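Speaker notes, "Saying Sorry Without the Speech"
Tindby evening talks, 15th August
Slot is 30 minutes, leave the last stretch for people to talk to each other

OPENING

Thank Chie Onishi for having me back, and for moving the chairs into a circle before I even had to ask (she remembered from June!). Let them settle. Don't start until the folks by the door have found a seat, and don't apologize for starting late, given the topic. Pause for the laugh. If there's no laugh, keep going.

Start with the voicemail. I once left my sister a message to say I was sorry for missing her moving day, and the message was so long the machine cut me off, so I called back and left a second one to finish the first. By the end of it I had covered my job, my car, the weather on the interstate, and a thing she'd said to me when we were teenagers. I played it back years later, because she'd kept it, bless her, and the word "sorry" comes up one time, in the middle of a sentence about traffic.

Let that sit a moment. Then ask: who here has left that voicemail? Hands up, mine first.

WHAT WE PUT IN FRONT OF IT

Most of us were taught to apologize by being marched across a room at age five. We said the word, we were released, and off we went. So a lot of grown people still treat it like a toll booth. You pay and you drive through, and you get a little annoyed if the gate doesn't go up right away.

Talk about the padding. "I'm sorry, but I was exhausted." "I'm sorry if that came out wrong." "I'm sorry you took it that way." Say these out loud, slowly, one after another, and let people hear them. Last time somebody groaned at the third one and then said "oh no, that's me," and it was the best moment of the evening.

I want to be gentle here. The exhausted person really was exhausted. There is a time to say so, and the other person may well want to know. It just goes over better later on, when they've had a chance to be heard and they ask you what was going on.

THE BO-RAM STORY (she has said yes to my telling it)

Bo-ram Woo and I ran the Padberg reading group together for a good long while, and one spring I changed the meeting night without asking her. I told myself I was saving her the bother. She found out from Jae-in Maeng, in the parking lot, which is a rotten way to find out anything.

What I did first: I baked. I brought her a lemon loaf and talked about everything under the sun except the meeting night. She thanked me for the loaf. Then she stopped returning my calls, and I stood around my kitchen feeling very hard done by, considering how well the loaf had turned out.

What I did second, and it took me far too long: I went over and said, "I changed the night and I didn't ask you. You should have heard it from me." Then I stopped talking. My word, that was hard. She was quiet, and then she told me it wasn't the first time I'd decided something for her, and she gave me two more I had forgotten completely.

Slow down for this part. My whole body wanted to argue about the second one. I still think I had a point about the second one, if I'm telling you the truth. I said "I didn't know that, and I'm glad you told me," and I drove home and argued about it with the steering wheel. 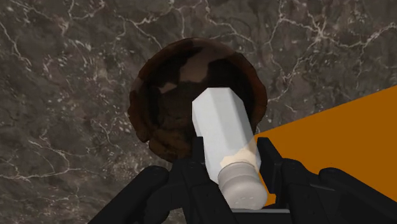
We're fine now, Bo-ram and I. It took until the fall, and for a while she was polite to me in a way I found just awful. I bring it up because people sometimes expect the good apology to work by suppertime, and they take it back in a huff when it doesn't. The other person gets to be slow. They may even say no.

TRY IT

Pair up with somebody you didn't come with. Think of a small one, please, a borrowed dish or a forgotten birthday. Say what you did in one plain sentence and then stop. The listener doesn't have to forgive anybody, just listen. Swap over. Give them longer than feels comfortable, and walk around, but don't hover.

Ask for two or three to share. If Yupin Kaewkla is there, she may want to tell the one about the wedding toast, but don't put her on the spot.

BEFORE THEY GO

Sign-up sheet for the next talk is by the coats. Tae-yang Yang has the extra handouts. Remind them to put the chairs back.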